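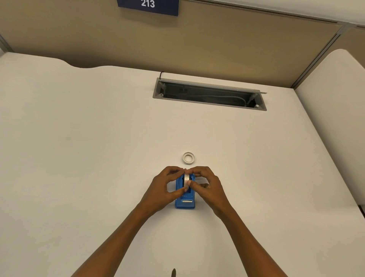 Slide 1. Changing the tape, room 213. Leave up while people sit down.

Speaker notes - "Can it do the chores yet?"
Hanthorpe library meeting room, 25 Apr 2019
Slot is 28 min incl. questions. Don't run over, the room gets locked.

OPENING

Say hello, thank organisers, phone on silent (mine too).

Start with the tape. Ask: who has changed a roll this month? Hands up. Who thought about it while doing it? Expect no hands.

Then: who thinks a machine you can buy today would do it on your desk, your dispenser, without somebody setting it up first? Wait. Let them argue a bit.

My answer is no. Answer for the whole talk is "mostly no, some yes, and the yes bits are boring and useful". Give it away early, people relax.

Who I am, 20 seconds max. Eleven years fixing conveyors and packing lines, last four helping small shops decide whether to buy a robot. Mostly I talk them out of it. I get paid either way.

SLIDE 1 STILL UP - WHY TAPE

Talk to the photo. Don't rush this one, whole talk hangs off it.

Two hands, both on the top of the dispenser, new roll going in between them. Fingers are holding the thing still and seating the roll at the same time. Same fingers. Try writing that down as steps.

Roll is clear and shiny. Cameras hate clear and shiny. Depth sensors especially - you get a hole in the data where the tape should be, or you get the reflection of the ceiling light instead. Fingers don't care.

Little metal cutter low on the front. A person keeps their skin off it without being told. A gripper doesn't mind being cut but it will happily bend it.

The old core sitting on the desk. Looks like the spent one, cardboard ring with a thin band of tape left on. Ask: rubbish or not? Everyone says rubbish. How do you know? A ring with a bit of tape on it and a ring with a lot of tape on it are the same object to a lot of vision systems. At what point is it finished? (Someone will say "when it runs out". Good. Ask them how they'd tell from a photo.)

Cable slot at the back with its lid up. Small round things fall in there. A tape core on its edge rolls. Person puts it down flat. I'd bet no one ever taught them to.

The bit I want them to take home: the desk is easy. Plain, pale, well lit, hardly anything on it. It's about as kind as an office gets. Still too hard if you want it done every time.

SLIDE 2 - THE LIST (text only)

How I split chores up. Four questions:

Does the thing keep its shape?
Is it always in the same spot?
Can you see it properly?
What happens if you get it wrong?

Tape: keeps its shape until you pull the end, then it doesn't. Not the same spot. Can't see it properly. Getting it wrong is cheap, that's the only tick.

Compare to vacuuming. Floor stays put, mistakes are cheap, you can bump into things. Which is why we've all had the round vacuum for years and still nothing that changes the tape.

Dishwasher joke here if the room is warm. Skip if not. (Dishwasher is a robot, we just stopped calling it one when it started working.)

SLIDE 3 - THE MARRAS TRIAL

Careful, say up front: small shop, one bench, not science.

Marras does mail-order sewing notions. Six staff. Packing bench with boxes, tissue, labels, tape. They wanted an arm to do the taping and the consumables too, ie swap rolls when they ran out. Quote came from Rornano, who were decent about it and lent them a unit in March. Arm, wrist camera, two-finger gripper, rubber pads.

We ran 235 box closings first. Flat boxes, one size, from a jig. It was good at this! Slow, slower than the packer by a long way, but fine. Let it go over lunch and come back to a stack of shut boxes. The owner was thrilled and so was I.

Then roll changes. We tried 137 of those, same dispenser bolted down, new rolls in a rack so it always knew where to look. It got 14.

Pause. Let the number sit.

What went wrong, in order of annoying:

Picking up the roll squashed it a touch so it wouldn't go onto the hub.
Hub came off with the old core and went in the bin. Twice. We fished it out twice.
Roll on backwards. Perfectly seated. Backwards.
Couldn't find the end of the tape. Well neither can I, but I run a nail round it. Gripper has no nail.
Seated it, found the end, stuck the end to its own finger pad. Then carried on as if all was well, waving it about.

Last one gets a laugh, let it. Then make the serious point. It didn't know it had failed. A person stuck to the tape knows striaght away, by feel. The arm had a camera pointing at its own hand and no idea.

What Marras did: kept the idea of the arm for box closing, bought a bigger roll so it needs changing less, and the packer changes it on her way past. Nine seconds or so of her day. Cheapest fix in the whole project and it came from her.

SLIDE 4 - WHAT WOULD HELP

Keep moving, should be past halfway here. Check clock.

Redesign the object. Cartridge tape, snaps in one way only. Printers went this way with ink, and we all complained about the price. Same trade here.

Better touch. Skin for grippers, pressure across the whole pad. Labs have nice versions. They wear out, and they cost more than the arm in some cases. Not on a packing bench yet.

Learning from people doing it. Lots of recordings of ordinary hands doing ordinary jobs, then the machine copies. I'm more hopeful about this than I was a year ago. But it needs a huge variety - different desks, dispensers, left handers, bad light - and copying what hands look like isn't copying what they feel. See the stuck finger.

Don't get drawn into how the learning works. Not my area, I'll waffle.

SLIDE 5 - HOME

Everyone will ask about laundry so get in first.

Breltberg has the video, the folding one, half of you have seen it. Ask to see it at normal speed. Ask what happens with a fitted sheet. I wrote and asked both. Got a polite reply about the roadmap.

Not having a go. Folding one towel from a neat pile is real progress. A basket of mixed washing with a sock inside a trouser leg is a different job.

My rough order for the house, argue with me after:
Floors - done, more or less
Mowing - done if your yard's simple
Windows - sort of
Carrying things from room to room - close, stairs are a pain
Wiping a bench - close, moving the stuff off the bench first is not
Loading the dishwasher - demo only
Laundry - demo only
Changing the tape, the batteries in the remote, the bin liner, the loo roll - nowhere

Note the bottom line. All the tiny ones. Nobody would pay to have any single one of them automated and each would take a research team. That's my main worry about the "general household robot" pitch: the value is in doing all of them and the difficulty is in each of them.

SLIDE 6 - IF YOU RUN A SHOP

Practical bit, for those who came for this.

Write down the job as it gets done on a bad day. Include the jams and the roll changes and the label that goes on crooked. If the quote doesn't mention them you're still paying someone to stand there.

Ask the vendor for a run with your stuff, on your bench, and leave them alone with it. No engineer's hand hovering over the stop button. If there's a hand hovering, ask what it's for.

Ask who changes the consumables. Always this one. Tape, labels, glue, blades. It's usually a person and they're usually not in the spreadsheet.

Talk to whoever does the job now before you sign anything. Pay them for the time. They know where the core goes.

Budget for the guarding. Always gets left off. Two quotes I saw this year had none at all.

QUESTIONS - ones I expect

"Five years?" - For box closing it's now. For roll changes on any old dispenser, I wouldn't put money on five. Don't give a number beyond that, I got quoted last time.

"Will it take jobs?" - Some tasks yes. Marras still has six staff. Be straight, say a bigger shop may well be different and I've seen one that was.

"Why not two arms?" - Good question, the photo is two hands after all. Rornano does a two-arm setup. More than double the price, and then you have to stop them hitting each other. We didn't get to try it. Would like to.

"Why not just use a different tape?" - Yes. Do that.

"What about humanoid ones?" - Legs aren't the problem on a packing bench. Back to the fingers.

BRING

Laptop, adaptor (the other adaptor, not the white one)
Blue dispenser plus three new rolls for people to have a go with eyes shut - do this at the end if there's time, its the best part
Bin bag for the cores
Water
Marras handout, check theyve fixed the phone number on the back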